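**Cabo do punho esquerdo a perder contacto – célula de dois braços**

**thu_do** – 09:40
Bom dia a todos. Na nossa célula o braço esquerdo perde a comunicação com a garra quando o cotovelo dobra muito. Acontece depois de cerca de 50 ciclos. Já troquei o conector do lado da base e o erro voltou igual. Alguém teve isto?

**fletik**
É o cabo. Entre o punho e a primeira braçadeira tem de ficar um laço livre, senão ele puxa em cada rotação. Eu deixo sempre 5 cm a mais.

**Soriano_m**
Não concordo. Laço grande prende nas coisas. Eu via primeiro os parafusos da placa de montagem, porque com vibração o conector da base sofre.

**thu_do**
Os parafusos apertei em setembro, com marca de tinta, e a marca não mexeu. Ponho uma foto para verem o caminho do cabo roxo.

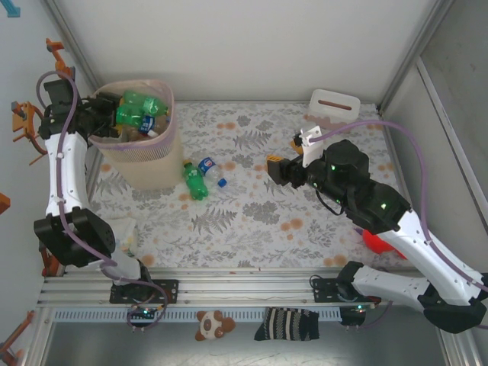
*Braço esquerdo sobre o balde das garrafas; o cabo faz o laço por cima do punho e segue o antebraço.*

**fletik**
Laço tens. Então olha para o cotovelo: abre as braçadeiras brancas dali e mede a continuidade com o braço dobrado – parado e esticado não vais encontrar nada.

**Soriano_m**
Nisso estou de acordo. Mas aperta os parafusos outra vez, a tinta engana.

**thu_do**
Medi agora. Com o cotovelo todo dobrado um fio abre. Vou pôr o cabo de reserva e deixar correr 100 ciclos. Depois escrevo o resultado.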